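Diese Seite verwendet Cookies. Mit der weiteren Nutzung des Listenarchivs stimmen Sie dem zu. [Einverstanden] [Mehr erfahren]

Liste: Möbel und Leuchten nach 1945
Juni, 22:40 Uhr
Von: Henrike
Betreff: Re: Zaltari-Sideboard, Zuschreibung an Sotelo

Hallo in die Runde,

Eliécer Sotelo schrieb:

> Liebe Liste,
> ich kann das Sideboard aus der Zaltari-Serie nun doch
> bekommen, Teak furniert, Schiebetüren, Messinggriffe. Der
> Händler (Hudex) möchte 3.000 Euro. Er schreibt, es sei ein
> früher Entwurf meines Großvaters, von dem nur 200 Stück
> gebaut wurden, alles im Originalzustand. Auf der Rückwand
> klebt ein Etikett von Andon. In der Familie wurde immer
> erzählt, dass Großvater für Andon gezeichnet hat. Ich
> neige dazu, zuzugreifen. Spricht etwas dagegen?

Eliécer, ich verstehe den Wunsch, und ich will dir das Stück nicht madig machen. Aber an der Beschreibung von Hudex stört mich fast jeder Satz.

Erstens die 200 Stück. Woher kommt die Zahl? Ich habe beide Andon-Kataloge hier liegen, die mir bekannt sind, und in keinem steht etwas von einer Auflage. Das Sideboard wird dort als ganz normale Lagerware geführt, in 2 Breiten. Für Lagerware hat damals kein Hersteller eine Auflage festgelegt. Wenn Hudex eine Quelle hat, soll er sie nennen. Eine Seitenangabe würde mir schon reichen.

Zweitens das Etikett. Andon hat eigene Möbel gebaut, aber auch zugekaufte Ware vertrieben, unter anderem von Ticona, und da kam derselbe Aufkleber drauf. Er belegt also den Vertrieb und sonst nichts. Ticona hat die Rückwände übrigens genutet, Andon hat sie in einen Falz geschraubt. Bitte lass dir die hinteren Ecken fotografieren, und zwar bei abgerücktem Möbel und nicht schräg von der Seite wie auf der Verkaufsseite.

Drittens der Originalzustand. Auf dem dritten Foto im Inserat sitzen die Griffe mit Kreuzschlitzschrauben. Das kann original sein, bei den Exemplaren, die ich in der Hand hatte, waren es aber durchweg Schlitzschrauben. Außerdem glänzt die Platte wie ein Konzertflügel. Geölt war das nie und nimmer nur, da ist Lack drauf, und zwar vermutlich neuer. Gegen eine ordentliche Überarbeitung habe ich nichts, sie gehört bloß in den Text und in den Preis.
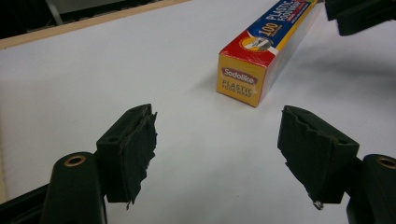

Und dann der Großvater. Dass er für Andon gezeichnet hat, glaube ich gern. Ob er dieses Sideboard gezeichnet hat, ist eine andere Frage. Gibt es Skizzen, Abrechnungen, einen Brief? Hast du dem Händler deinen Nachnamen genannt, bevor er die Zuschreibung ins Spiel brachte? Falls ja, würde ich ihr gar kein Gewicht geben.

Zum Preis: Ein Zaltari in vergleichbarer Breite, ohne Namen und mit einer kleinen Furnierreparatur an der linken Seite, ist mir vor Jahren für 1.000 Euro angeboten worden. Ich fand das damals schon stolz und habe abgelehnt. Teak ist seither teurer geworden, geschenkt, aber der Rest ist Aufschlag für eine Geschichte, die bisher keiner belegt hat.

Wenn du trotzdem kaufst, lass dir die Zuschreibung auf die Rechnung schreiben, mit vollem Namen und ohne »wohl« oder »zugeschrieben«. Ich bin gespannt, ob Hudex das macht.

Die Katalogseiten kann ich dir morgen Abend scannen.

Gruß
Henrike

Kontakt zur Listenverwaltung | Impressum | © Möbel und Leuchten nach 1945 | Nach oben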